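Trendero Live Audience Recording: Pre-Show Safety Checklist

Venue: Studio 2, Oltham
Walk-round: Mar 1, 2025
Checked by: Fadime Gökçe, with Puspita Hutapea on the gallery side

What a week to be doing this one! The whole original cast back on the same sofa set, and a full house to watch them. Comments are under each item, so please read those as well as the result.

1. AUDIENCE SEATING

Seat rows locked and pinned: OK
Handrails firm on both stairs: OK
Aisle lights working: ACTION
Comment: Two strips out on the left stair, rows F and G. Teodoro has the spares and is very keen to get up there. The new seating block is a joy, by the way, no wobble anywhere, even when I jumped on it.

Capacity notice displayed: OK
Comment: 900, same as the November recording. Standing at the back is still not allowed, however nicely people ask.

2. EXITS AND FIRE

Exit signs lit: OK
Routes clear, full width: ACTION
Comment: Flats for the café set were leaning in the dock corridor. Moved while I was there, but it needs another look once the last delivery is in.

Extinguishers in date: OK
Drapes, flame treatment certificate seen: OK
Comment: Certificate from Hodžić covers the red house tabs and the new star cloth. The star cloth is gorgeous. Wait till you see it lit.

3. SET AND PROPS

Sofa set braced and weighted: OK
Practical lamps tested: OK
Kitchen door, closing speed: OK
Comment: This is the door from the famous fridge episode and it still slams beautifully. Damper fitted on the hinge side so fingers are safe.

Small props bagged and off the floor: OK
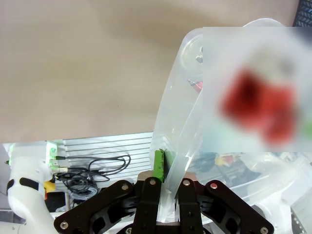

Item 3: translucent bag on tabletop.

Breakaway glass kept apart from real glass: OK
Comment: Top marks to Viorica Karagiannis for the coloured trays. Can we do it this way on every show?

4. RIGGING AND LIGHTING

Safety bonds on all lanterns: OK
Comment: 62 lanterns, every one bonded.

Load on bar 4: ACTION
Comment: Dremton's paperwork gives the weight of the big screen without its frame. Kastriot Karagiannis is ringing them for the full figure. Bar stays in until we have it, and no rehearsal underneath.

Cable ramps at camera positions: OK

5. SOUND AND EFFECTS

Haze machine, detector isolation agreed: OK
Confetti cannons, clear zone marked: OK
Comment: 15 feet, taped in yellow. Cast to be walked through it before the dress run, including those who say they remember from last time.

Strobe warning at doors: ACTION
Comment: Sign is printed but still in the office. Needs to be at both entrances and on the ticket email.

6. WELFARE

First aid room open and stocked: OK
Step-free route to row A: OK
Comment: Tried it with a wheelchair from the car park to the seat. Really smooth, and a much better view than the old position.

Drinking water in queue area: OK

STILL OPEN

Aisle lights, rows F and G: Teodoro Carrasco
Dock corridor recheck: Fadime
Bar 4 load: Kastriot
Strobe signs: Puspita

Doors stay shut until all four are signed off on the sheet by the gallery phone.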